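Selling With the Tenant Still in the House

2025-02-20

The house on McIver Road has been rented for seven years to the same family, and the family was still in it when the sign went up on the lawn. Kalkidan Tekleab, who owns it, had two choices. She could wait for the lease to run out and sell the place empty, or sell it as it was, with the tenants' coats in the hall and their car in the drive.

She sold it as it was. The house took 67 days to go under contract, longer than she wanted, and the price came in a little under the first figure her agent gave her. She says she would do it the same way again. An empty house would have meant a mortgage payment every month with no rent coming in to cover it.

More small landlords in Skondside are making that choice this winter. Rezaul Bhuiyan has sold houses on the east side of town for most of his working life, and he used to tell owners to get the tenant out first. He has changed his advice.

"The buyer for a two-bedroom out here is often another landlord," he said. "That buyer wants to see a lease and a record of rent paid on time. An empty house gives them a repair bill and a month of looking for somebody."

The lease goes with the house. In most cases a buyer who takes over a property with a fixed-term lease has to honor it to the end, at the rent written in it. The deposit has to be handed over too, or credited at closing, and this is where Bhuiyan sees the most trouble. Owners spend the deposit, or they mix it in with their own money and can't say how much there was. He asks for the bank record before he takes a listing.

He also asks the tenant to sign a short statement, known as an estoppel certificate, which sets out the rent, the deposit, the end date and any promises the owner has made. Promises matter. One seller had told a tenant years ago that she could keep a shed on the back of the lot for free, and never wrote it down. The buyer found out a week before closing, and the sale nearly came apart over a shed.

Then there are the photos and the showings, which is the part tenants dislike and sellers worry about. A vacant house can be painted and dressed. A rented one gets shown with people's lives in it.

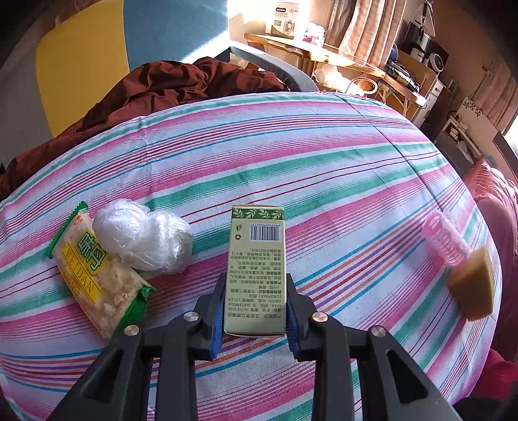 Buyers looking at a rented house have to get used to seeing past the contents, and sellers have to get used to letting them. Oľga Polák, who manages rentals for several owners through her firm, Saroveo, tells both sides to leave the bedrooms alone as long as the floor is clear. A striped bedsheet in pink, white, teal-green and purple is not going to lose anybody a sale, and neither is a carton with a leaf pattern on it left out on the bed. What does lose sales, in her experience, is a locked door. If a room can't be seen, buyers assume the worst about it and either lower the offer or go home.

Polák sets the showings up in blocks, two a week at most, and gives written notice well ahead of what the lease calls for. Some owners take a little off the rent for the months the house is on the market. She thinks it is money well spent. A tenant who has been treated fairly will open the curtains and answer a question about the water heater. One who feels pushed around can make a twenty-minute showing very long.

Kasun Abeysekara has been on the other side of it. He rented the lower half of a duplex off McIver Road and learned it was for sale when a man with a tape measure knocked on the door. He stayed, in the end, and the new owner kept his rent at the same level through the first renewal.

"I just wanted somebody to tell me what was going on," he said. "I had 454 days left on my lease and I thought I had to leave."

He didn't have to, but he had already paid an application fee on another apartment by the time he found out, and he never got it back.

Rezaul Samarakoon bought that duplex. He owns three other buildings and says he prefers to buy with tenants in place, though he pays close attention to the rent. If it is far below what the area brings, he figures his offer on the rent he will really collect until the lease ends - the listing may talk about what the place could bring, and he skips that line. He also reads every page of the lease himself before the inspection. He once bought a building without doing that and found he was paying for the upstairs tenant's heat.

Buyers who want to live in the house have a harder time. Some lenders expect the owner to move in within a set period after closing, so a long lease can rule out the loan. Bhuiyan sends those buyers back to their lender before he shows them anything. In Tekleab's case, two of the early callers dropped out for that reason, and the third was a landlord from across town.

The family on McIver Road has a new address to send the rent to. Their lease runs until next February.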